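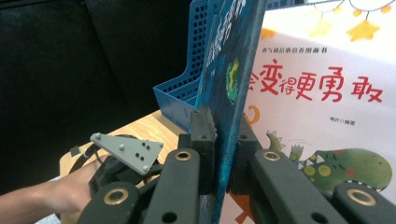 Picture book

A picture book is a book, usually for young children, in which the drawings carry as much of the story as the words do, and sometimes all of it. It is one of the liveliest corners of publishing, and a wonderfully flexible one: the same shelf can hold bedtime stories, counting books, folk tales and tales with no text at all.

Form

Most picture books are short enough to be read aloud in one sitting. The page turn is the great tool of the form — a question on one page, a surprise on the next — and good authors plan the whole book around it. Text is kept brief so that the art can tell its own part of the story, or even contradict the words, a joke that small listeners love to catch before the adult does.

Covers and bindings

Hardcovers are common because the books get so much handling. The cover has to work from across a room, so large hand-drawn titles and bold characters are popular. 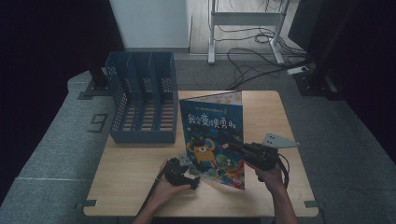

A children's picture book with a Chinese title and cartoon creatures on its cover.

Themes

Courage, friendship, new siblings and fear of the dark come up again and again. Monsters are a favorite way into these subjects, and many of them are far more lovable than scary!

Reading aloud

Shared reading gives children new words and plenty of chances to interrupt, and the interruptions are often the best part. The Wurton Picture Book Collection, which holds 455 titles, runs a reading hour each November for children from the age of 4. Its sessions last 60 minutes, with time afterward for drawing. The nearby Perker Library lends 90 of the books in large format, so that a whole group can see the art at once.

See also

Board book
Pop-up book
Wordless book
Children's literature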